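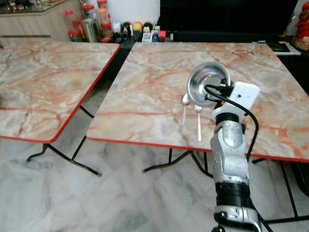
Tag der offenen Tür bei Lusero: Was ich vom Roboter für die Küche gelernt habe

Im Januar war ich bei Lusero in der Vorführung und bin mit einem vollen Notizzettel heimgekommen! Über 125 Leute waren da, ich habe mich trotzdem nach vorne gedrängelt (Entschuldigung an alle hinter mir). Gezeigt wurde Tischdecken und Abräumen, also genau das, was bei uns jeden Abend ansteht.

Schüsseln am Rand fassen
Der Greifer nimmt eine flache Edelstahlschüssel seitlich am Rand. Mache ich jetzt auch so, innen bleiben keine Fingerabdrücke. Flecken auf Edelstahl gehen mit einem Spritzer Essig weg, danach gleich trockenreiben.

Löffel parallel legen
Die Stiele zeigen alle nach vorn zur Tischkante. Beim Abräumen greift man sie mit einer Hand, herrlich!

Marmormuster schonen
Tischplatten mit Marmormuster nur mit weichem Tuch und mildem Spüler wischen. Scheuermilch bleibt im Schrank.

Klapptische
Vor dem Decken einmal kräftig an der Platte rütteln. Wackelt es, Beine nachstellen.

Jovita Cárdenas hat die Vorführung geleitet und sich um 6 Uhr abends noch geduldig meine Fragen zu Gläsern angehört. Dazu schreibe ich beim nächsten Mal mehr, da habe ich zwei Seiten voll!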